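Hi Peiyu – the June update on the towel work, a bit longer than last time. The Kisbridge money is going further than I feared! We've done 124 folds out of the 500 we promised, all with gray cloths on the big white table, and I'm pretty happy with how the corners are going. 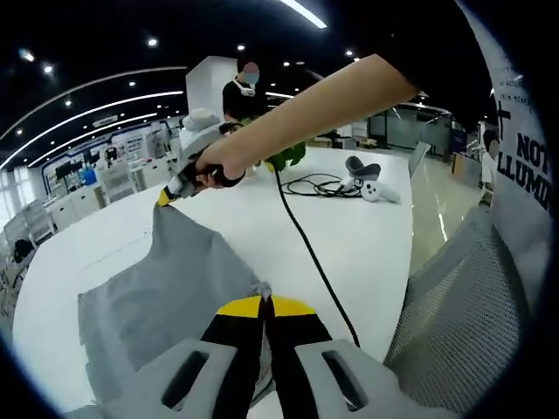
Corners are still where most of our time goes, mind you. If you start with a bad one, the whole fold wanders off and you may as well shake it out and start over. We've also tried twisting the cloth into a strip, which I wasn't sure about (it's in the Plisitz plan, so in it went).
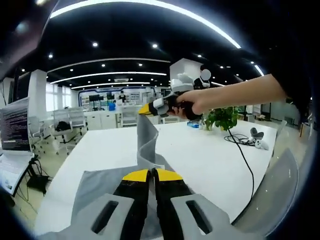 Yiran Qin thinks we should drop the twisting until the plain folds are finished, and asked whether 32 twists would be enough for the report. I'd say yes, but it's your call.

Next up is starting from a crumpled heap – slower going, and much more like real laundry. I'll need 2 more weeks for that part.
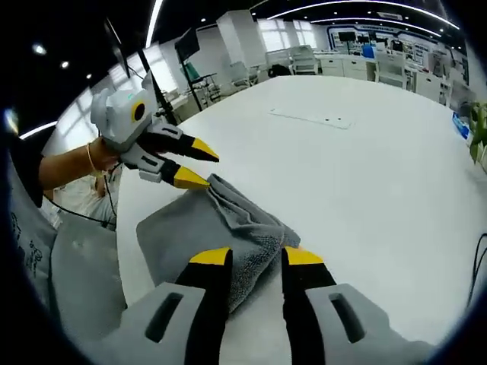 Gray towel, bunched up on the table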